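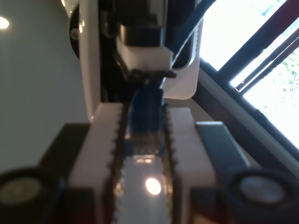 Lerance Series Development Program: Frequently Asked Questions

Funding & Submissions
June 5, 2023 | By Thodoris Giannakopoulos
3 min read

The following answers apply to the current round of the Lerance Series Development Program, which supports scripted television projects at the writing stage. Applicants should read them together with the program guidelines. Where the two differ, the guidelines take precedence.

Who may apply?

Applications are accepted from independent production companies with at least one completed broadcast or streaming credit. Individual writers may not apply directly, but may be attached to a company's application. A company may submit two projects per round and may be awarded funding for one of them.

What kinds of projects are eligible?

Live-action drama and comedy series of four or more episodes are eligible, as are limited series. Feature films, documentaries, game shows and branded content are outside the scope of the program. A series that has already been ordered by a broadcaster or platform is considered to be in production and cannot be submitted.

Adaptations are welcome. The applicant must hold an option on the underlying work that runs for at least 12 months past the closing date, and a signed copy must be included with the application.

How are applications submitted?

All materials are submitted through the Truvel portal. The selection office does not accept scripts by mail or email. A complete application consists of a pilot script or a treatment of no more than 30 pages, a series outline, a development budget, and short biographies of the writer and lead producer.

Files may be replaced at any time until the round closes. After that the application is locked, and corrections can be made only at the request of the selection office.

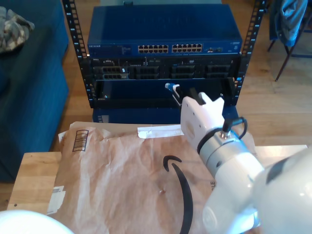

How are projects selected?

Each application is read by two outside readers working independently. Their reports go to a panel chaired by Horacio Fuentealba, head of scripted development, which meets in Hulme to agree on a shortlist. Shortlisted teams are invited to an interview of 30 minutes, in person or by video.

The previous round drew 186 applications, of which 126 met the eligibility rules and went forward to readers. Applicants are encouraged to check the rules with care – an incomplete option agreement is enough to remove a project from consideration.

Will applicants receive feedback?

Shortlisted applicants receive written notes from the panel. Reader reports are confidential and are not released, including to applicants who are awarded funding.

What may the award be spent on?

Funds may be used for writer fees, script editing, research, option payments and a reasonable share of company overhead. They may not be used for casting, location fees or the filming of a promotional trailer. Payment is made in two installments, the first on signature of the agreement and the second on delivery of the agreed drafts.

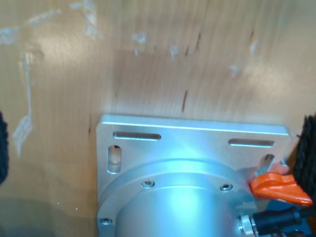
Any change to the approved budget that moves money from writer fees to another line requires written consent. Requests should be sent through the portal before the money is committed.

Does Lerance take a share of the rights?

No. Copyright remains with the company and its writers. The award is repayable on the first day of principal photography, without interest, and an on-screen credit is required. Wording for the credit is set out in the agreement.

Is the Amthorpe writers' residency part of the award?

The residency is offered separately and takes place each November. Funded writers may request a place, and travel and lodging are covered. Attendance is optional – declining a place has no effect on the second installment.

May a declined project be submitted again?

A project may be resubmitted once, provided that the script has been substantially revised. A one-page statement of the changes must accompany the new application.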